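## Toy bins, second pass

The last post covered the shelving. I said the toys would follow, and several weeks later they have. Most of the delay was deciding what size of container to standardize on.

The previous arrangement was one deep storage chest with a hinged lid. It had plenty of capacity and very poor access. Anything at the bottom could be reached only by taking out what was on top, and a four-year-old does that by tipping the chest over. I measured the pile after one such event and it covered most of the rug.

The replacement is a set of long, shallow gray bins, bought secondhand from a shop-fitting clearance in Kelemen. They came scuffed. I washed them with dish soap and a stiff brush, which took off the grease and left the scratches. A plastic polish would improve the look and do nothing else, so I skipped it.

Sorting rules, current version:

- Building blocks go together regardless of brand or scale.
- Play food goes with the toy kitchen.
- Dolls get a bin of their own, with clothes in a drawstring bag.
- Anything unclassified goes in the mixed bin, which stays small on purpose.

The mixed bin is the one that gets used. Eulalia Godoy, who minds the kids on Friday, told me this in June and I didn't believe her. A baby doll, a toy eggplant and one blue block have no category in common, but that is the kind of combination that gets played with for an hour. So I stopped treating it as overflow.
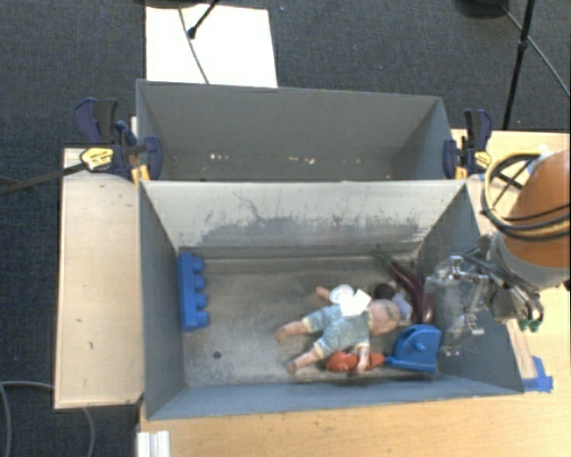
Depth matters more than floor area. My working limit is one layer, possibly two for soft items. If a toy can't be seen from directly overhead, it may as well be in the attic. Length is less critical, provided one adult can carry the bin level through a doorway. Mine pass through ours with a little clearance on each side, less if you count knuckles.

Rotation is simple. One bin is out, the rest stay on the lower shelf, and they swap when interest drops. I tried a fixed weekly schedule and abandoned it. Arlo Kasprzak suggested keeping a log of which toys get picked up. I kept it for 20 days and learned that the eggplant outranks everything with batteries.

Labels are unresolved. Masking tape peels at the corners and printed stickers get picked off. I have a roll of cloth tape on order and will try it on the short ends, where small fingers have less reason to be.

Remaining work: felt strips under the bins so they slide without marking the shelf, and a decision on the old chest. Mirta Sosa has offered to take it for blankets. It needs a new lid stay first, and I have to find the screws I took out of the old one.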